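Ellach workshop notes: the planner learns to say no

Spring newsletter, software section

Regular readers will remember that the last issue ended with a promise to have the new grasp planner merged by February. It was merged in February. It was also taken out again in February, put back with two of its features switched off, and finally left alone long enough for the rest of us to build on it. We are calling this a release.

The planner is the part of Plonano that takes a list of possible grasps and decides which one the arm will try. The old version, inherited from the Engström project along with a great many configuration files, did this by scoring every candidate and picking the highest. It had a touching faith in arithmetic. If the best grasp on offer scored very badly, it was still the best grasp on offer, and off went the arm to do something regrettable to a cup.

The new one is allowed to return nothing. This sounds like a small change and was, in the planner itself, ten lines. Everywhere else it was a good deal more, as every piece of code downstream had been written by someone who assumed an answer would always arrive. The task runner crashed. The logger recorded a grasp at the origin, which on our coordinate system is inside the front rail. The display tool drew nothing and then insisted it had drawn something. We fixed these one at a time, in the order in which they annoyed people.

Dish racks remain the main test, and they have lost none of their charm. A rack is mostly holes, and depth estimation does not enjoy holes. From a wrist view the wires come and go as the arm moves, and whatever is lying between them gets sliced into strips that the segmenter would dearly like to report as separate objects.

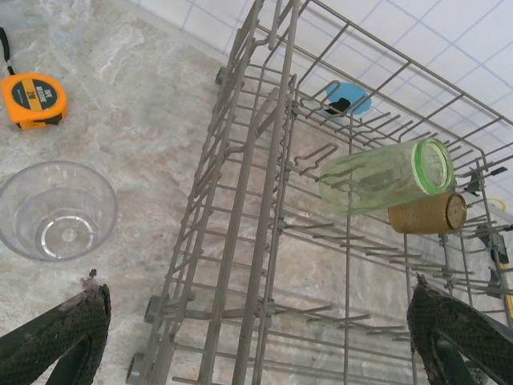

Wrist view of the rack, with the green-rimmed jar on its side and the gold cup lying by it.

Clear things are still the worst. The green jar lets the wires show through its side, so the segmenter sees rack where there is jar, and for a long while it returned two objects: a bright green ring, which it was very sure of, and a patch of rack, which it was equally sure of. The present fix is to look for rims first and then ask whether there is a body attached. It works well on anything with a coloured rim. On the plain plastic cup standing over on the left of the worktop it has much less to go on, and we have added a setting called rim_confidence_floor so that everyone can be disappointed at a level of their own choosing.

We also now keep a short history of views. Each object proposal has to survive 5 frames from different wrist positions before the planner is told about it. Objects that flicker in and out are held in a waiting list, and if they are still there after 300 milliseconds of steady viewing they are promoted. Dirnberg asked for this to be adjustable per object class. It is adjustable per object class. Please do not adjust it per object class until you have read the notes, because the defaults for glass and the defaults for everything else are stored in different files, for reasons that go back to Engström and are best left there.

On to control, where things have been calmer. The two-arm code used to treat the arms as strangers who happened to share a worktop. Each planned its own path, each checked that path against a snapshot of where the other one was, and both set off. When they met in the middle, the safety layer stopped them, and they stood there until a person came along and pressed the button. We had one run that consisted almost entirely of this.

They now plan against each other's intended path, with a shared time base, and one of them is given priority for each step. Priority swaps when a step is finished. If neither arm can find a path, the one without priority backs off to a parking pose and tries again. There was a lively discussion about whether the parking pose should be clever. It is not clever. It is a fixed list of joint angles, and it has been the most reliable thing in the whole system.

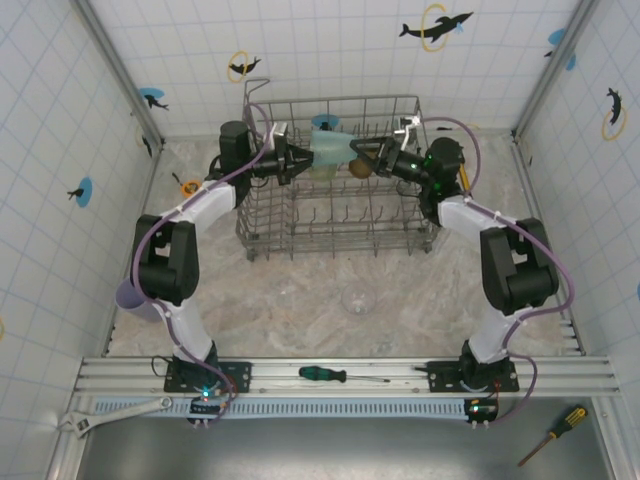
The handover module is the piece still under repair. Its job is to manage the stretch of time in which both arms have an interest in the same object, and its main weakness has been deciding when that stretch begins. The old rule waited for both grippers to report contact, and our contact signal is built from motor current, which for a light object is a polite way of saying noise. The pale blue piece between the two grippers, near the back of the rack, is the sort of thing we mean: it is translucent, so vision is unsure of its outline, and the grippers come at it from opposite sides, so each one hides part of it from its neighbour. The new rule combines finger position, current and the fixed view, and moves to the shared state when two of the three agree. Once in that state, both arms follow a single object path and neither may open its fingers without the other's software having acknowledged it.

The acknowledgement caused trouble of its own. In the first version each side waited for the other to go first, and they would have waited until the building was sold. There is now a timeout, followed by a fallback in which the arm with priority keeps hold and the other lets go. If you see the message "yielding, again" in the logs, that is the fallback doing its job. If you see it many times in a row, please send us the log file.

Tooling next. The replay viewer has been rewritten and no longer needs the whole recording in memory before it shows you the first frame. You can scrub through both wrist views and the fixed view together, with the planner's candidate list down the side, and click on a rejected grasp to see which check refused it. This last part has changed how we argue. It used to be possible to hold firm opinions about why an arm had dithered over a cup for half a minute. Now someone opens the viewer and the opinions go quiet.

Reason codes come with the viewer. Every refusal carries one, and they are written in words, after a period in which code 17 meant three different things depending on the branch. The commonest at the moment is "fingers would meet rack", followed by "object not believed". We are fond of the second one and have resisted requests to make it sound more professional.

The test suite stands at 345 recorded starts, each of them a saved set of views with the objects marked by hand. All of them run overnight against whatever is on the main branch, and the results page is ready by 7 in the morning, or at any rate a results page is. New recordings are welcome, particularly of cluttered racks and anything see-through. Please use the naming scheme. Please do not use "final" as part of the naming scheme.

Known problems in this release: the planner is too cautious near the back wall, where it pads the tiles by more than it needs to. Priority swapping can starve one arm if its steps are very short. The viewer loses its place if you resize the window while it is playing. The configuration checker warns about a missing Engström file that no longer exists and is no longer needed, and removing the warning breaks the checker.

Anyone moving from the old planner should read the upgrade page first and then search their own code for places where a grasp is used without asking whether there is one. There will be more of them than you expect. Dirnberg has offered to share its search script, and the Ellach branch will stay on the old interface until the handover work is merged, for which we are giving no month at all.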